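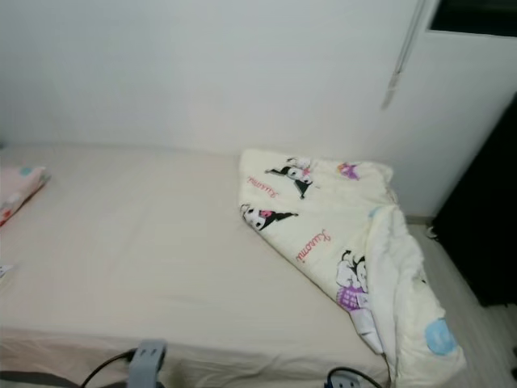 Figura 1. Cama con sábana bajera lisa y manta acolchada a los pies.

Historia de la vida doméstica
Tema 4. Dormir en casa: del cuarto de paso al dormitorio
Apuntes de clase, Obadia Were

Venimos del tema 3, la cocina, y conviene recordar lo que quedó a medias: las habitaciones no nacen con un uso, se lo van ganando. El dormitorio es el caso más exagerado. Hoy nos parece tan natural como la puerta de la calle y, sin embargo, durante buena parte de la historia europea la mayoría de la gente durmió donde cabía y con quien hubiera.

4.1. La cama antes del dormitorio

En muchas casas medievales y modernas la cama era un mueble y poco más, instalado en la misma estancia donde se comía, se hilaba y se discutía de lindes. En las casas acomodadas era además un mueble caro. Aparece en testamentos, dotes e inventarios con un detalle que ya quisieran para sí los hijos menores: colgaduras, colchones de lana, jergones, almohadas, colcha buena, colcha de diario.

El material de prácticas es el inventario del fondo Plendier (fotocopias en reprografía, las grapas van por cuenta del alumno). Fijaos en el orden del notario. Empieza por la cama y llega al crucifijo varias líneas después. Sobre la piedad del difunto no sacaremos conclusiones; sobre lo que valía su lana, sí.

Vocabulario que entra:

Jergón: saco de tela relleno de paja, hojas de maíz u otra materia vegetal. Cruje.
Colgaduras: cortinas de la cama. Guardan el calor y también, hasta cierto punto, las apariencias.
Alcoba: espacio destinado a la cama, a menudo interior y abierto a otra pieza. La palabra viene del árabe.
Ajuar: conjunto de ropa y enseres que aporta la novia al matrimonio. En el examen de April del curso pasado alguien lo definió como «mueble». No lo es.

4.2. Compartir

Compartir cama era corriente entre hermanos, criados, aprendices y viajeros. En las posadas se podía pagar por un sitio en la cama, con desconocido incluido en el precio. Los manuales de cortesía recomendaban estarse quieto, no hablar demasiado y dejar al otro su parte de manta, de lo que se deduce que la gente se movía, hablaba y tiraba de la manta. Regla general para leer manuales de conducta: cuando algo se prohíbe mucho, es que se hacía mucho.

En el otro extremo está la cama de aparato, la que servía para recibir. En la corte francesa el levantarse del rey era una ceremonia con público y jerarquías, y tener acceso a ella se consideraba un privilegio. Quien haya madrugado alguna vez para ver a su jefe en pijama puede tener sus dudas, pero nadie le ofrecía a cambio una pensión.

4.3. El pasillo, ese invento

La planta en enfilada obliga a cruzar una habitación para llegar a la siguiente. Todo cuarto es un camino. El pasillo permite entrar en una pieza sin pisar las demás y va extendiéndose por la vivienda acomodada a partir del siglo XVII, con mucha desigualdad según países y bolsillos.

Sotiropoulos es la casa que usamos como ejemplo de enfilada; Dranberg, la de pasillo. Comparad las dos plantas y marcad en rojo el recorrido de un criado con un orinal desde la cama principal hasta el patio. En Sotiropoulos atraviesa 9 estancias, entre ellas el comedor. En Dranberg, ninguna. A veces un plano explica la historia de la intimidad mejor que un capítulo entero, y desde luego la explica más deprisa.
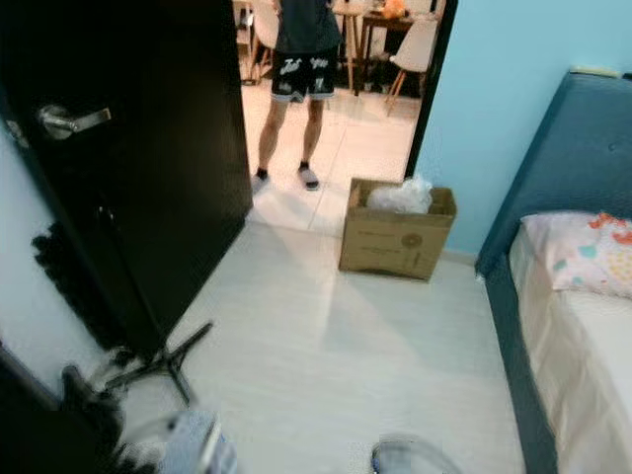

Con el pasillo la puerta cambia de oficio. En la enfilada separaba salones y quedaba bonita abierta; ahora se cierra, y detrás de ella hay alguien que puede preguntar quién es. De ahí salen costumbres que tomamos por eternas, como llamar con los nudillos, y conflictos que seguramente lo sean, como el de los adolescentes y el cerrojo.

Ojo con el entusiasmo. En el siglo XIX las familias obreras de las ciudades vivían a menudo en una sola pieza, y los higienistas que les recomendaban una habitación por función no solían acompañar la recomendación con el dinero del alquiler. El dormitorio propio fue primero una norma moral y bastante después un hecho, allí donde llegó a serlo.

4.4. La ropa de cama como fuente

Sábanas marcadas con iniciales, remiendos, sábanas vueltas «de lado a medio» (se cortaban por el centro gastado y se cosían por las orillas): todo eso se puede leer. El catálogo Plotard, que veremos en la sesión siguiente, ofrece el juego completo para novias en 50 piezas y el modesto en 20. La diferencia está casi toda en las servilletas, y sobre ella pueden escribirse tesis. Una, al menos, se ha escrito, y la he tenido que leer.

Tarea

Elegid un objeto del inventario Plendier y redactad una ficha: nombre, material, posible uso, lugar en la casa y valor respecto al resto. Extensión máxima, 13 líneas. Quien cambie el interlineado para ganar espacio debe saber que yo también fui estudiante.

Traed las plantas de Sotiropoulos y Dranberg ya marcadas. El rojo puede ser cualquier rojo.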